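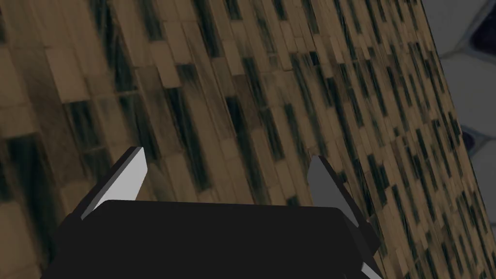

**Does "helping" help? Children's chores with grandparents in Allovstead**
Efthymia Manolakis, Family and Community Studies, Besson College
Project tutor: Baptiste Vasseur

## 1. Why I picked this

Every parenting handout we were given in the first term says some version of the same thing: children who do jobs with their grandparents grow up more capable, and the grandparents get some help out of it. I wanted to see whether the second half holds up. I had my doubts from the start and I should say so, because it probably shaped how I asked my questions.

My own grandfather used to let me paint his fence. I was in high school before my mother mentioned that he repainted it every time I went home.

## 2. What I did

Families in Allovstead were asked to keep a diary in April. Whenever a child under 12 did a job with a grandparent, the grandparent wrote down the job, how long it took, and whether it had to be done again. The parent was asked to fill in a separate sheet at the end of the month without looking at the diary. I ended up with 19 families and 789 diary entries.

Most of the diaries were on paper. A few families wanted to use Zedemo, the chore app the elementary school hands out, so I let them. I regret that a little. Zedemo gives the child a star when a job is marked finished, and I think it's fair to wonder what that does to the word "finished." I kept the app entries in the total but I read them with one eyebrow up.

I also visited four of the families at home and sat in the kitchen with a notebook. People behave differently when there's a student in the kitchen. One boy dried every spoon twice while looking straight at me.

## 3. What the diaries say

The jobs were mostly what you would expect: setting tables, feeding cats, raking, matching socks, carrying things from the car. Raking was the only outdoor job that came up in nearly every family, and it was also the job most often crossed out and written in again, usually with a note like "started" or "went in for juice."

I had planned to sort jobs into "useful" and "not useful." That fell apart in the first week of reading. Take this entry, from a grandmother whose granddaughter is six:

> Polished the sideboard with Celtarine. She used half the can. Floor now very slippery. Lovely hour.

Where does that go? The sideboard got polished. The floor had to be washed. The grandmother clearly enjoyed herself, and the parent's sheet lists it as "helped Grandma clean." My tutor suggested a third group called "mixed," and almost everything moved into it, so I dropped the groups and read the entries as plain accounts instead.

Of the things I can say with some confidence, the clearest is that 40 entries say outright that the job was done over. I would guess the real number is a good deal higher. Grandparents are loyal. Several told me in person about disasters that never made it into the diary, including a whole tray of seedlings watered from a kettle (cold, I was assured). 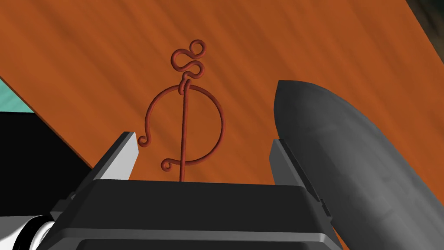 *Reddish-brown wire: a long stem through an open loop, with a squiggle at the top.*

## 4. What the parents say

The parents' sheets are much more cheerful than the diaries. Words like "responsible" and "so proud" turn up a lot. None of the sheets mentions a job being done over, and I don't think the parents were lying. They weren't there. They had dropped a child off and picked one up again, and in between they'd had a quiet afternoon, which may color a person's view of how things went.

The question that got the most honest-looking answers was a clumsy one I nearly cut: "Who asked for the visit?" In 13 families the parent ticked "me." So the child had been sent to help by somebody who needed the child out of the house. I'm not criticizing. It did make me trust the word "helper" less every time I met it afterward.
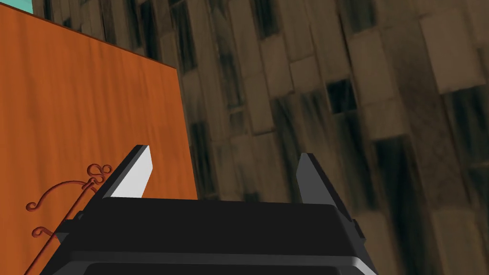 Grandparents and parents were asked the same closing question, whether the visits saved the older person any work. I expected some disagreement and got a great deal. If you look at the two angular fingers on that black gripper, set apart with a wide open gap between them, that is a fair drawing of my results: the grandparents on one side saying "no, but send him again," the parents on the other saying "yes, loads." I tried for a while to find a reading that would bring them closer. Mr. Vasseur thought the two groups might mean different things by "work," and that may be right, but I only had one box on the sheet and can't test it now.

## 5. Problems with the project

There are plenty.

- The families all said yes to a stranger's request, so they are probably families who get along.
- Grandparents timed the jobs themselves. One wrote "ages" throughout.
- I never asked the children anything. The college's permission form for interviewing under-12s is long, and I left it too late.
- April is a raking and tidying month here. A diary kept in winter could look very different.
- My star-giving app families should have been kept apart from the beginning.

The third one bothers me most. On my last home visit a girl of eight told me, without being asked, that she didn't go to her nana's to help, she went because there was a dog. It isn't data. I've put it in anyway.

## 6. What I think now

I don't think the handouts have earned their second claim. From what I read, the visits made more work for the grandparents on many afternoons, and most of them knew it perfectly well when they opened the door. Whether the first claim is true — the one about children growing up capable — I can't say from one month of diaries, and I'm suspicious of anyone who could.

If I ran it again I would ask the children, use two boxes in place of one for "work," and leave the app out. I'd also ask about the dog.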